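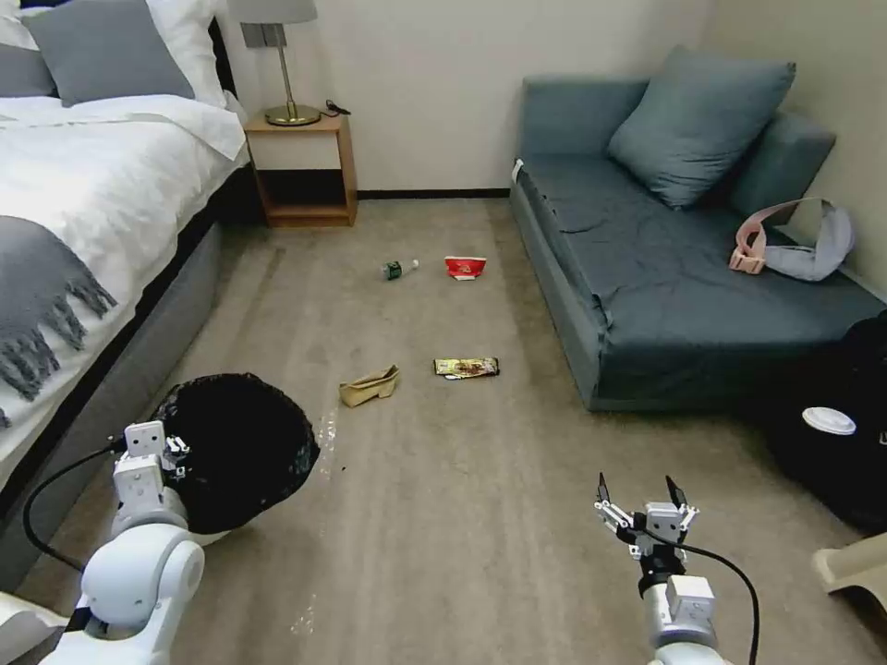
Teleop for floor pickup – how many demos before you stop collecting?

mateja_t
Wednesday, 9:14 pm
Hi all, long time reader, first real post. I've been teaching our two-arm setup to tidy a bedroom floor by driving it remotely. The task is simple enough on paper: left arm steadies the trash bin, right arm picks up litter and drops it in, repeat until the carpet is clear. Four pieces per run: a little green bottle, a tan paper bag, a red and white paper package and a flat snack wrapper.

I have 60 demos so far and the policy trained on them is great with the bottle, okay with the crumpled stuff, and hopeless with the wrapper. It goes down, closes on nothing, and then carries that nothing very confidently over to the bin. Do I just keep collecting, or am I teaching it wrong?

doseck_teun
9:31 pm
Keep collecting. Sorry, boring answer! We were stuck at the same spot with sock pickup and it only came good at 151. Flat things on carpet need way more examples than round things because there are so many ways to miss.

yurani.o
9:40 pm
I'd disagree with Teun there. More of the same demos gives you more of the same behavior. How are you grabbing the wrapper when YOU drive it? If you pinch the middle one time and an edge the next, and sometimes nudge it first, the policy averages all that into a mush. Pick one way and stick with it.

mateja_t
9:52 pm
Um. Yes. I do all of those. Sometimes I push it along the carpet until it buckles up a bit and then pinch the bump, sometimes I go straight for a corner. Depends how tired I am.

yurani.o
9:55 pm
There you go :) The buckle-and-pinch is a good one, by the way. I'd redo the wrapper part using only that.

KarlijnC
10:08 pm
Can I ask about the bin? You've got it tipped, with the bag in it and the left gripper on the rim. Is the tip on purpose? We started with ours standing straight and the right arm had to lift really high to clear the rim, and the operators hated it. Tipping it toward the litter made every run shorter. But then you have to be strict about how far it's tipped or the drop goes wide.

mateja_t
10:15 pm
On purpose, yeah! Same reason as you. I don't measure the angle though, I just hold it wherever feels comfortable. Should I?

KarlijnC
10:19 pm
I wouldn't measure it, no. Some spread is good for you. Just don't let the left hand wander once the right one is carrying something. New operators do this constantly, they're watching the right gripper and their left hand slowly sinks.

doseck_teun
10:26 pm
Still think 60 is low, for the record. And are you moving the litter between runs? I mean really moving it. People say they randomize and then everything lands in the same patch of carpet in front of the bed.

mateja_t
10:34 pm
Okay that one hurts a little. I toss it, but I toss it from the same place every time, so it all ends up in the middle of the room. Nothing ever goes near the sofa or up close to the nightstand.

myro_stasiv
10:47 pm
Throw it badly! Over the shoulder, whatever. Put one piece right by the bed too, under those long tassels on the throw blanket. We had a fringed rug in our test room and the gripper grabbed the fringe more than it grabbed the toy. If you never show it what to do near dangly things it'll make something up – and you won't enjoy what it makes up.

yurani.o
10:51 pm
Ooh, I'd leave the tassels for later. Get the wrapper working on open carpet first, then add the nasty spots. Otherwise you can't tell which problem you're fixing.

myro_stasiv
10:58 pm
Fair, but then she's collecting twice. I'd rather have the messy runs in from day one. We can agree to differ.

mateja_t
11:06 pm
One more thing, what do you all do with the runs where you miss and then recover? I've been deleting them. I have 23 in a trash folder.

doseck_teun
11:09 pm
NO. Undelete!! Those are the best ones you've got. The whole trouble is that it closes on nothing and doesn't notice, and you have 23 runs of a person noticing.

yurani.o
11:12 pm
Agree with Teun for once. Keep the ones with a clean second try. If it took you more than 3 goes, let it stay deleted.

mateja_t
11:20 pm
Restoring them now. Plan is buckle-and-pinch only for the wrapper, worse throwing, left hand still. I'll retrain over the weekend and post the numbers, good or bad.

KarlijnC
11:24 pm
Please post the bad ones too. And take breaks, your wrists will thank you.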